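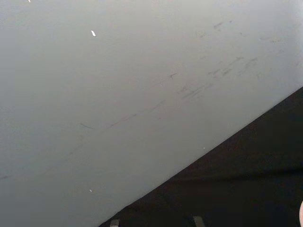 *Wrist camera view with two small tabs at the bottom and the scuffed grey surface that we use for the check.*

# Comparing two grippers with a wrist camera

In this tutorial I describe how we compare two grippers on the same arm when each of them carries a small camera. I wrote it for new people in our lab, but it should also work for you if you have another arm. We had the Ševčík arm, the Pritard gripper, the Skiltamo gripper and the recording program Gruno. The names of the menus will be different in your program.

The comparison takes one afternoon. Most of this time goes to the camera and not to the grippers.

## What you need

- an arm with a tool flange that both grippers fit
- one camera and one bracket, which you move from gripper to gripper
- a hex key and a marker pen
- a flat surface with some small marks on it
- a text file for notes

Please do not clean the surface before you start. Old scuffs and small specks are very useful for the camera, as I explain in step 2. Shewit Tefera once printed a nice checkerboard for us and it is good for real calibration, but for a quick check between two mountings I prefer marks that are already there and can not slide away.

## Step 1: Mount the first gripper and teach the poses

Fix the gripper to the flange and write its mass into the controller. Our Pritard is 236 g with the bracket. If you leave the old value, the arm will sag a little and later you will blame the camera for it.

Open the fingers to 100 mm and keep this opening for all camera checks. Then teach two poses:

1. *Look pose.* The camera sees the flat surface, and the fingertips are just visible at the bottom of the image.
2. *Work pose.* The fingers are at the height of the part you want to grip.

Save both poses under the name of the gripper. I write `pritard_look` and `pritard_work`. In September I called them `test1` and `test2`, and Kedir Gebremichael had to teach everything again from zero.

## Step 2: Choose your marks

Go to the look pose and save one still. Open it at full size and choose marks which are far from each other. A good mark is small and has a clear shape. In our view the long white fleck in the upper left is the best one. The dense patch of short streaks on the right is easy to find, but it has no exact point to click on, so take it only for a first orientation.

The straight edge between the grey and the black is also good. It tells you quickly if the camera is rotated. It does not tell you if the camera moved along the edge, and for this you need the specks.

Write the pixel position of every mark in the notes. Lock exposure and white balance now, otherwise the pale scuffs can disappear in the next still.

## Step 3: Leave the pose and come back

Move the arm to the work pose, close and open the gripper, and return to the look pose. Save a second still and compare the marks with the first one. 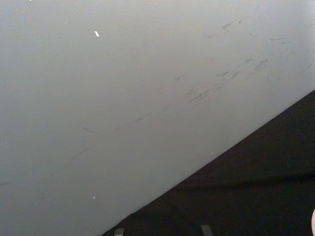

When you compare, look at the surface and at the fingertips separately. They give you two different answers:

- **The marks moved and the fingertips stayed.** The arm did not return to the same pose, or somebody pushed the table. Check the speed and the payload value first.
- **The fingertips moved and the marks stayed.** The fingers did not open to the same width, or there is play in them.
- **Both moved.** Tighten the camera bracket and begin again from step 2.

We accept a shift of 4 pixels on the fleck. This limit comes from Aldo Amato, who needed it for his own parts, so please choose a limit that fits yours.

## Step 4: Run the grips

Start the recording in Gruno and run 200 grips with the same part. Change nothing in the middle, also not the light. After the last grip go to the look pose and save one more still, so you know that the camera was still in its place at the end.

In the notes write every grip as `ok`, `slip` or `miss`. Sulastri Raju adds a fourth word, `late`, for grips where the fingers close after the arm already lifts. I find it useful with slow grippers.

## Step 5: Change to the second gripper

Before you take the bracket off, draw a line with the marker over the bracket and the camera body. Mount the second gripper, align the line, enter the new mass and teach its own look pose. Do not copy the pose from the first gripper if the fingers have another length.

Then repeat steps 2 to 4 with the same marks.

## If something is wrong

*The picture is shifted only after a long pause.* Let the arm make a few slow moves first, then save the still again.

*You see only one fingertip.* The bracket is turned. Kalkidan Asfaw keeps a drawing of the correct angle in the shared folder.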